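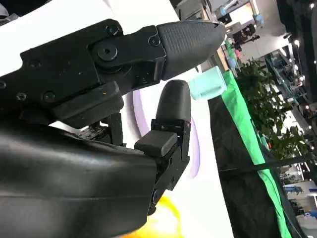
교육재정과 국제개발 5주차 강의노트
학교보조금, 돈이 교실까지 가는 길

지난 시간에 중앙정부 예산이 지방으로 내려가는 큰 줄기를 같이 그려 보았지요. 끝나고 몇 분이 남아서 "그래서 학교 한 곳에는 도대체 얼마가 가는 건가요?" 하고 물어보셨는데, 사실 그 질문이 오늘 수업 전체라고 해도 됩니다. 일부러 답을 아껴 두었으니 서운해하지 마시기 바랍니다. 이번 주에는 학교보조금이라는, 액수로 보면 전체 교육예산에서 아주 작은 조각이지만 교장 선생님과 학부모 입장에서는 거의 유일하게 손에 잡히는 돈을 다룹니다.

노트가 조금 깁니다. 수업에서 다 읽지는 않을 테니 1절과 2절은 미리 읽어 오시고, 3절의 계산은 종이에 직접 해 보세요. 눈으로만 따라가면 쉬워 보이는데 막상 자기 손으로 하면 꼭 한 군데에서 막히게 되어 있고, 그 막히는 자리가 우리가 이야기할 자리입니다.

1. 학교보조금이란 무엇인가

가장 넓게 말하면, 정부나 원조기관이 학교 단위로 직접 내려보내서 학교가 어느 정도 재량을 가지고 쓰는 돈입니다. 교사 급여는 대개 여기에 들어가지 않습니다. 급여는 중앙이나 지방 교육청이 따로 지급하고, 학교 신축 같은 큰 공사도 별도 예산으로 움직입니다. 그 두 가지를 빼고 나면 학교에 남는 것은 분필, 공책, 칠판 수리, 지붕에 난 구멍, 화장실 문짝, 시험지 인쇄, 물탱크 청소 같은 것들이지요. 이런 것들은 하나하나는 작은데, 없으면 수업이 안 됩니다.

무상교육을 선언한 나라에서 학교보조금이 중요해지는 까닭도 여기에 있습니다. 수업료를 없애면 학교는 학생이 늘어나는 바로 그 시점에 운영비를 잃습니다. 학부모가 내던 돈으로 분필을 사던 학교가 이제 무엇으로 분필을 살까요? 정부가 그 자리를 메워 주지 않으면 학교는 '시험비', '경비원비', '자발적 기부금' 같은 이름으로 다시 돈을 걷게 됩니다. 여러분이 현장 보고서를 읽다가 "무상교육 국가인데 가계 교육비 부담이 줄지 않았다"는 문장을 만나면, 먼저 학교보조금이 제때 왔는지부터 확인해 보시기를 권합니다.

용어를 잠깐 정리하고 가겠습니다. 영어 문헌에서 school grant, capitation grant, school improvement grant가 섞여 나오는데, 이 수업에서는 다음과 같이 구분해서 쓰겠습니다.

정액 보조금: 학교 크기와 상관없이 학교마다 같은 금액을 주는 것.
인두 보조금: 학생 수에 단가를 곱해서 주는 것. capitation grant의 번역인데, 말이 딱딱해서 '학생당 보조금'이라고 써도 좋습니다.
개선 보조금: 학교가 계획서를 내고 심사를 받아서 받는 것.
가산금: 위의 어느 것에든 덧붙는 금액으로, 산간 지역이나 장애 학생, 여학생 비율 등을 이유로 더 주는 것.

실제 제도는 이 네 가지를 섞어 놓은 것이 대부분입니다. 시험에서 "이 제도는 어느 유형인가"라고 묻지는 않을 테니 외우려고 애쓰지 않으셔도 되고, 어떤 제도를 보았을 때 무엇과 무엇이 섞여 있는지 풀어낼 수 있으면 충분합니다.

2. 공식이 담고 있는 생각

배분 공식을 보면 그 공식을 만든 사람들이 무엇을 공평하다고 여겼는지가 드러납니다. 저는 이 부분을 강의할 때마다 말이 길어지는데, 올해도 아마 그럴 것 같으니 미리 양해를 구합니다.

정액 보조금을 좋아하는 사람들은 이렇게 말합니다. 학교가 작아도 지붕은 하나 있어야 하고, 출석부도 있어야 하고, 교육청까지 서류를 들고 가는 교통비도 똑같이 든다. 맞는 말입니다. 고정비라는 것이 분명히 있으니까요. 반대로 인두 보조금을 좋아하는 사람들은, 아이 한 명 한 명이 같은 대우를 받아야 하고 돈은 아이를 따라가야 한다고 말합니다. 이것도 맞는 말입니다. 문제는 두 말이 다 맞는데 결과가 다르다는 데 있습니다.

순수한 정액제에서는 작은 학교 아이가 큰 학교 아이보다 일인당 훨씬 많은 돈을 받습니다. 도시 변두리의 과밀 학교가 손해를 보지요. 순수한 인두제에서는 두메산골의 작은 학교가 지붕 고칠 돈을 영영 모으지 못합니다. 그래서 대부분의 나라가 기본액을 얼마쯤 깔고 그 위에 학생당 금액을 얹는 방식으로 타협합니다. 이 타협의 비율을 정하는 회의가 얼마나 길어지는지는, 여러분이 언젠가 직접 앉아 보시면 알게 됩니다.

또 하나, 인두제는 학생 수를 부풀릴 유인을 만듭니다. 등록 인원을 기준으로 삼으면 중도탈락한 아이의 이름이 명부에 오래 남습니다. 그렇다고 출석 인원을 기준으로 삼으면, 농번기에 아이들이 빠지는 농촌 학교가 벌을 받는 셈이 됩니다. 어느 날의 출석을 셀 것인가도 다툼거리입니다. 장날에 세면 적고 급식이 나오는 날에 세면 많습니다. 3절의 사례 지역에서는 금요일 출석을 기준으로 삼았다가 반발이 심해서 한 학기 만에 바꾸었습니다. 금요일 오후에 큰 장이 서는 마을이 여럿이었거든요.

3. 사례: 카나노(Canano) 주의 에라치(Erach) 보조금

이제 손으로 계산할 차례입니다. 에라치 보조금은 카나노 주가 수업료를 폐지하면서 도입한 제도로, 주 안의 구케르(Guker) 군에서 먼저 시행되었습니다. 구케르 군의 초등학교는 모두 282개교이고, 평야와 산지가 반씩 섞여 있어서 시범 지역으로 적당하다고 판단했다고 합니다.

첫해의 공식은 아주 단순했습니다. 학생 한 명당 연 2000, 단위는 현지 화폐입니다. 기본액은 없었습니다. 그러면 전교생이 448명인 읍내 학교는 얼마를 받을까요? 2000에 448을 곱하면 896,000이 됩니다. 여기까지는 누구나 하십니다.

이제 전교생이 서른 명인 산지 학교를 생각해 봅시다. 같은 단가로 계산하면 60,000입니다. 그런데 이 학교가 군청 소재지까지 가서 돈을 찾아오는 데 왕복 이틀이 걸리고, 숙박과 차비로 한 번에 3,000이 든다고 해 보지요. 보조금이 일 년에 네 번 나누어 지급된다면 교통비만 12,000입니다. 받은 돈의 5분의 1이 길에서 사라집니다. 읍내 학교는 은행이 걸어갈 만한 거리에 있으니 이런 비용이 거의 없고요. 명목 단가는 똑같은데 교실에서 쓸 수 있는 단가는 같지 않은 것입니다.

여기서 손을 멈추고, 여러분이라면 공식을 어떻게 고칠지 적어 보세요. 기본액을 깔 수도 있고, 거리 가산금을 줄 수도 있고, 지급 횟수를 줄일 수도 있고, 아예 지급 방법을 바꿀 수도 있습니다. 각각의 방법에 누가 찬성하고 누가 반대할지도 함께 적어 오시면 토론이 훨씬 재미있어집니다.
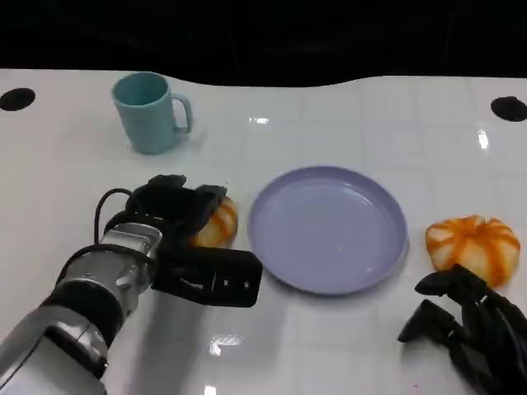 흰 탁자 위의 연한 청록색 머그잔

구케르 군이 둘째 해에 택한 것은 지급 횟수를 네 번에서 두 번으로 줄이는 방법이었습니다. 예산을 더 쓰지 않아도 되니 재무 부서가 반겼지요. 산지 학교의 교통비는 절반으로 줄었습니다. 대신 새로운 걱정이 생겼는데, 한 번에 들어오는 금액이 커지다 보니 학기 초에 큰 물건을 사 버리고 학기 말에는 분필이 떨어지는 학교가 나왔습니다. 제도를 고치면 늘 이렇게 옆구리가 불룩해집니다. 실패라고 부르기보다는 다음 질문이 생겼다고 보는 편이 공부하는 데는 도움이 됩니다.

셋째 해에는 학교마다 소액의 기본액을 두고 학생당 단가를 조금 낮추었습니다. 큰 학교들이 불만을 표시했고, 그중 몇 곳은 군 교육청에 연명으로 편지를 보냈습니다. 편지의 요지는 우리 학교 교실에는 책상 하나에 아이가 세 명씩 앉는데 왜 우리 몫을 줄이느냐는 것이었습니다. 이 편지를 읽고 나면 누구 편을 들기가 참 어려워집니다. 저는 매년 이 대목에서 학생들에게 손을 들어 보라고 하는데, 한쪽으로 확 쏠린 해가 없었습니다.

4. 늦게 오는 돈

학교보조금 연구를 읽다 보면 액수보다 시기 이야기가 더 많이 나옵니다. 학년이 1월에 시작하는데 첫 지급분이 학기 중간에 도착한다면, 교장 선생님은 그 사이를 어떻게 버틸까요? 대개는 문구점에 외상을 달아 놓습니다. 외상값에는 이자가 붙지 않더라도 물건값이 조금 비싸지기 마련이고, 외상을 준 가게에서 계속 사야 하니 값을 견주어 보고 살 수가 없습니다. 외상도 안 되는 학교에서는 교사가 자기 주머니를 엽니다. 그렇게 쓴 돈은 영수증이 교사 이름으로 되어 있어서 나중에 정산하기도 까다롭습니다.

늦어지는 이유는 한 군데에 있지 않습니다. 전년도 정산 보고가 다 모여야 다음 돈을 내려보내는 규정이 흔한데, 학교 한 곳이 보고서를 늦게 내면 같은 군의 모든 학교가 기다립니다. 계좌 정보가 틀린 학교가 하나 있어서 묶음 송금 전체가 반려되기도 합니다. 중앙에서 돈이 늦게 풀리는 경우도 물론 많고요. 연구자들은 마지막 이유에만 주목하는 경향이 있는데, 앞의 두 가지는 규정 한 줄을 고치면 풀릴 수도 있는 문제라서 저는 오히려 그쪽을 더 눈여겨보시라고 말씀드리고 싶습니다.

에라치 보조금의 경우에는 보고서를 내지 않은 학교만 따로 떼어 놓고 나머지 학교에 먼저 지급하도록 규정을 바꾸었습니다. 말로 하면 당연한 일 같지만, 회계 쪽에서는 군 단위로 마감이 안 되니 장부가 지저분해진다고 난색을 보였습니다. 깨끗한 장부와 제때 도착하는 분필 가운데 무엇을 앞세울지, 이것도 결국은 정책 결정입니다.

5. 누가 쓸 곳을 정하는가

돈이 학교 계좌에 들어왔다고 끝이 아닙니다. 많은 제도가 학부모와 교사로 이루어진 학교운영위원회에 지출 계획을 맡기는데, 실제로는 교장이 혼자 정하고 서명만 받는 경우가 드물지 않습니다. 학부모가 글을 읽기 어려운 지역이라면 더욱 그렇습니다.

구케르 군에서는 부오리넨(Vuorinen) 게시판이라고 부르는 방식을 써 보았습니다. 이름은 거창하지만 내용은 소박해서, 학교 담벼락의 잘 보이는 곳에 이번 학기에 받은 돈과 쓴 돈을 그림 기호로 적어 두는 것입니다. 책은 책 그림, 지붕은 지붕 그림, 그 옆에 금액. 글을 모르는 할머니도 손주를 데리러 왔다가 보고 한마디 할 수 있게 하자는 취지였습니다. 게시판을 건 학교에서 운영위원회 참석자가 늘었다는 보고가 있습니다만, 읽을 때 조심하셔야 합니다. 게시판을 건 학교는 스스로 신청한 학교들이었습니다. 원래 학부모 참여가 활발한 곳이 먼저 손을 들었을 가능성을 빼놓고 효과를 말할 수는 없겠지요. 3주차에 배운 선택 편의가 바로 이런 모습으로 나타납니다.

또 한 가지, 지출 항목 제한도 살펴볼 만합니다. 어떤 제도는 전체의 몇 퍼센트까지만 시설에 쓰라는 식으로 칸을 나누어 줍니다. 횡령을 막고 학습 자료에 돈이 가게 하려는 선한 뜻인데, 비가 새는 학교에서는 새 교과서를 사서 젖은 바닥에 쌓아 두는 일이 벌어집니다. 반대로 칸을 다 없애면 해마다 교문만 새로 칠하는 학교가 나오기도 하고요. 여러분이 설계자라면 칸을 몇 개나 두시겠습니까? 칸을 옮겨 쓰려면 누구의 허락을 받게 하시겠습니까?

6. 학습 성과와의 관계에 대하여

해마다 받는 질문이라 적어 둡니다. "학교보조금을 주면 성적이 오르나요?" 짧게 대답하면, 돈만으로는 잘 오르지 않는다는 연구가 많은 편이고, 교사 쪽의 변화가 함께 있을 때는 사정이 달라진다는 연구도 있습니다. 그런데 이 질문을 하기 전에 한 번쯤 생각해 볼 것이 있습니다. 가정에서 미리 예상하고 있던 보조금이라면 부모가 그만큼 공책값을 덜 쓸 수 있습니다. 아이가 쓰는 공책의 총량은 그대로이니 성적도 그대로이지만, 가난한 집의 살림에는 분명히 숨통이 트였습니다. 이것을 효과가 없다고 적어야 할까요? 평가 보고서의 결과 변수를 무엇으로 잡느냐에 따라 같은 제도가 성공도 되고 헛돈도 됩니다.

이 부분은 8주차에 평가 설계를 배울 때 다시 꺼낼 예정입니다. 그때까지 머리 한쪽에 넣어 두세요.

7. 다음 시간까지 해 올 것

가) 3절의 두 학교에 대해, 학교마다 기본액 20,000을 주고 나머지를 학생당 단가로 주는 공식으로 다시 계산해 오세요. 두 학교에 가는 돈의 합계는 첫해와 같아야 합니다. 단가가 얼마가 되는지, 어느 학교가 얼마를 더 받고 덜 받는지 표로 정리하면 됩니다. 단가가 딱 떨어지지 않을 텐데 소수 첫째 자리에서 반올림하시고, 그래서 합계가 조금 어긋나는 것은 괜찮습니다.

나) 큰 학교들이 보냈다는 연명 편지에 대한 답장을 군 교육청 담당자의 입장에서 한 쪽 이내로 써 오세요. 공손하되 빈말은 빼고 쓰셔야 합니다. 지난 학기에는 첫 문단 전체가 인사말인 답장이 많았는데, 저처럼 말이 긴 사람이 보기에도 좀 길었습니다.

다) 읽을거리는 강의실 뒤편 서류함에 복사본을 넣어 두었습니다. 다 읽기 어려우면 표가 있는 쪽만이라도 보고 오세요.

과제는 수업 시작 전에 종이로 내 주시고, 계산 과정이 보이게 써 주세요. 답이 틀려도 과정이 보이면 어디서 길이 갈렸는지 같이 찾아볼 수 있습니다. 노트에 오탈자가 보이면 편하게 알려 주시고요.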